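Store walk-through checklist, Barkwood branch, March
Filled in by Ditte Hedegaard, front of store

I do this one before we open, coffee in hand, starting at the carts and finishing at the back door. Same form as last time, but I've typed up my comments so you don't have to read my handwriting (you're welcome, Pak-hei!).

1. Cart bay and entrance
Carts nested and clear of the doors: OK
Entrance mat flat: NO
Comment: The corner by the flower buckets curls up again as soon as you walk off it. I nearly went over it myself with a tray of tulips. Taped for now, new mat ordered.

2. Produce
Floor dry, no loose leaves or grapes: OK
Misting nozzles aimed at the shelves: NO
Comment: Two nozzles at the herb end spray straight into the aisle. Chun-hung turned them back but they creep, so I'd like someone to look at the brackets. Cone stays out until then, even if it does block the cilantro.

3. Chilled and frozen
Dairy case at or below temperature: OK
Freezer doors closing by themselves: OK, mostly
Comment: The door in front of the frozen dumplings needs a nudge. It's the busiest door in the whole run and people let go of it with their arms full, so please put it at the top of the repair list. The Su dumplings are on promotion until the end of the month and it's only going to get worse.
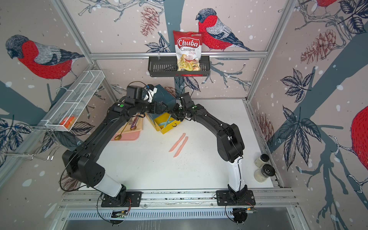

4. Aisles
Nothing stacked above the shelf line: NO
Walkways wide enough for two carts: NO in aisle 4
Comment: I know the Clustetti pasta display sells. I also know I watched a dad with a double stroller back all the way out of aisle 4 because he couldn't get past it. We had 188 boxes out there and the bottom layer was starting to bow. I've taken it down to 172 and pulled the whole thing in toward the end cap, and I'd still like it smaller. Fung-ping, could you talk to the rep?

5. Checkouts
Belts stop when the sensor is covered: OK
Bag racks secure: OK
Cables tucked away under the registers: NO
Comment: Register 2 has a loop hanging right where your foot goes. Clipped it up with what I had in my pocket, which was a bread tie — needs a proper clip.

6. Stockroom and back door
Fire exit clear: OK (hooray)
Step stools have all their rubber feet: NO
Box cutters in the holder: OK
Comment: One stool is missing a foot and rocks. It's behind my desk with a tag on it. Please don't borrow it, please don't take the tag off. The pallet jack squeaks but it brakes fine, I tried it loaded.

7. Paperwork
Spill log filled in: OK
First aid box checked: OK, low on the blue bandages
Comment: Chak-lun has the key to the supply cupboard and is bringing more over from the Brerkton store.

Still open from last time: the light over the bottle return. It flickers, it's been reported, I'm reporting it again.

Next walk-through is in April, 6:30 a.m., and I'd love some company for it.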